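Teaching an arm to be patient: a morning with Ruba Twal at Siltico

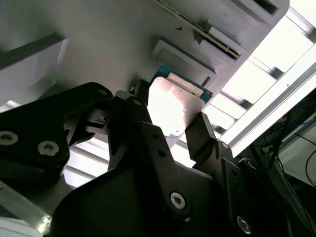 The gripper with a green circuit card between its fingers, up against the grey panel.

Ruba Twal had already been at her desk for a couple of hours when I arrived, and she had the kettle on before I'd found somewhere to put my coat. She leads the small group at Siltico that writes the control software for card handling, and she is one of those people who answers a question by first telling you about the question before it. I had come to ask about Jino, the planner her team has been building, and we got there in the end, by way of her first job, her old bicycle and a long detour about door locks.

"I always bring up door locks," she said, laughing. "You put your key in and you don't look, do you? You feel for it. You wiggle a bit. For years we were writing software that looked very hard and then pushed, and we were surprised when it jammed."

The work is easy to say and slow to get right. An arm picks up a circuit card, brings it to a panel and has to fit it into a narrow slot. The planning side gets the card close, and Ruba is fond of it, but she says the last 2 millimetres belong to something else entirely. There the software stops following a path and starts listening to the forces coming back through the wrist, leaning a little one way, easing off, trying again.

"Tarek calls it the polite bit," she told me. Tarek Smadi wrote most of that part, and he came over when he heard his name – with a biscuit in each hand, I'm pleased to report, one of which was for me. "The first version wasn't polite at all," he said. "It would find an edge, decide that was the slot and get very stubborn about it. I spent most of August teaching it to give up sooner."

Giving up sooner sounds like a strange thing to be proud of, but they both are. Jino now allows itself 10 small attempts before it backs away, takes a fresh look and asks the planner for a new approach. Every one of those attempts is written to a log, and the log has its own viewer, called Meng, which Tamara Hordiienko put together on the train over several weeks and which everybody now seems to live in. She showed me the forces as coloured lines running along under the wrist camera's pictures, so you can stop wherever the line jumps and see what the fingers were holding at that moment.

"Before Meng we argued," Tamara said. "Lovely arguments, very long ones! Now we scroll back and look, and then we argue about something more useful." There were 1,855 attempts stored on the day I visited, and she has a soft spot for the bad ones, which she tags with little notes to herself.

The camera itself is a mixed blessing. It sits so near the fingers that they take up a good deal of the view, and a white label on a card can go to pure glare if the light comes from the wrong side. Ruba's answer has been to let the software say how sure it is, and to slow the arm down when it isn't sure. "I'd be happy for it to dawdle," she said. "I dawdle myself when I can't see properly."

I asked what comes next, and she poured more tea before she answered. They want Jino to cope with a panel at a new angle without somebody spending a day on the settings, and Ruba thinks they are closer than they were in the summer. Tarek thinks they are closer too, though he made a face when she said it. By then Tamara had gone back to her screen, where attempt number 21 of the morning was scrolling past, and she waved without turning round when I said goodbye.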